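Dastadeck data collection, second progress report
Prepared by Marjan Vahidi for Touran Sadeghi, Jendico
May 16, 2022

Collection on the two-arm bench is on schedule. We have 1,595 recorded demonstrations, of which 183 were rejected at review. Most rejections were for late starts, where the operator began moving before the recording did. Rhea Bañez has changed the start signal to a longer tone and we will report the new reject rate in June.

The task list now stands at 47 tasks. Parvaneh Nikzad rewrote the instructions for the hand tool group after operators read them in different ways. "Pick up the tool" is now split by where the tool is held and which arm holds it.

Training has begun on the accepted set. The first model handles single-arm picks well enough to keep testing. It does poorly on handovers between arms, and we expected that - there are few handovers in the set so far. Abbas Azimi will give the next block of sessions to them.

The craft bench tasks were added in this period. They mix small parts with larger tools, and objects are moved to new positions between recordings so that the model does not learn one layout.

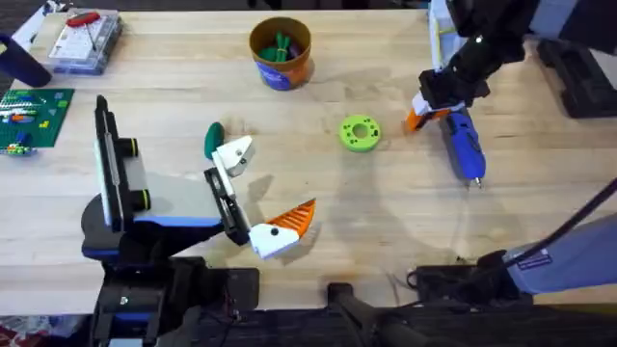
Operator hours are the main limit. We have 3 trained operators and could use one more through the summer. Spending is within the approved budget, apart from replacement fingertip pads, which wear faster than planned. A revised parts estimate will come with the June report.

Open item: we still need Jendico's decision on how long raw recordings should be kept.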